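Section 4: Cleaning the tank and checking settings

Before you begin

Read this section through once before switching on. The Jandora bench cleaner is meant for rings, plain chains, stud earrings and watch bracelets that have been taken off the watch case. It is safe for gold, platinum and silver set with diamond, sapphire or ruby. If you are not sure what a stone is, leave it out of the tank until a jeweller has looked at it.

CAUTION: Do not put any of these in the tank: pearls, opals, emeralds, turquoise, amber, coral, or any stone that has been glued, filled or coated. The vibration can open small cracks in a stone, and warm cleaning fluid can draw out oil or lift a coating. Costume pieces with foil-backed stones should also be kept out.

4.1 Checking the setting

1. Wash your hands and dry them. Lay a soft cloth over the sink plughole or work well away from it.

2. Hold the ring by the band, close to your ear, and tap it lightly with a fingertip. A loose stone will often click.

3. Look at each claw through the loupe supplied. The tip should lie flat on the stone. A claw that catches on the cloth is lifting and needs attention.

4. On a rub-over setting, follow the rim all the way round and look for gaps or flattened places.

5. If anything moves, stop here. Put the piece in the small zip bag and take it to a repairer. Do not try to press a claw down with pliers.

NOTE: Dirt can hold a loose stone in place. A ring that seems sound before cleaning should be checked again afterwards, see 4.4.

4.2 Filling the tank

1. Stand the cleaner on a level surface, with the plug out of the wall.

2. Lift out the basket and pour in 200 ml of lukewarm tap water. The level should come between the two lines inside the tank. Never run the cleaner dry.

3. Add 2 ml of Mahlangu concentrate with the dropper. More fluid will not clean any faster and leaves a film on polished metal.

4. Wipe any drips from the outside before plugging in.

CAUTION: Do not use bleach, vinegar, toothpaste or spirits. Bleach will attack the alloys in gold, and spirits in a warm tank are a fire risk.

4.3 Running a cycle

1. Place the pieces in the basket so that they do not touch. Diamonds will scratch other stones and each other.

2. Lower the basket, close the lid and press the green button once. A standard cycle lasts 4 minutes.

3. Wait for the light to go out, then unplug the cleaner and lift the basket.

4. Rinse each piece in a bowl of clean water – not under the tap – and dry it with the lint-free cloth.

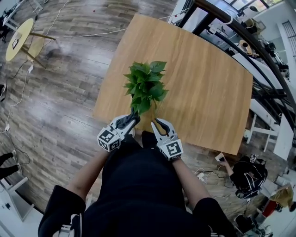 Stiverton Repairs asks that owners of older rings use the short cycle first, as worn claws that have held for years can let go in the tank, and a stone found in the basket is far easier to put back than one lost on the way to work. To select the short cycle, hold the green button until the light flashes.

4.4 After cleaning

1. Repeat the checks in 4.1.

2. Before emptying the tank, pour the fluid through the fine strainer and look for small stones.

3. Wipe the tank with a damp cloth and leave the lid open until it is dry.

4. Store each piece in its own pouch or compartment. Silver keeps brighter in a closed bag with a Tindidmont anti-tarnish strip.

NOTE: Change the fluid after each day's use, or sooner if it turns cloudy. If the light stays on after the cycle has ended, unplug the cleaner and see Section 6, Faults.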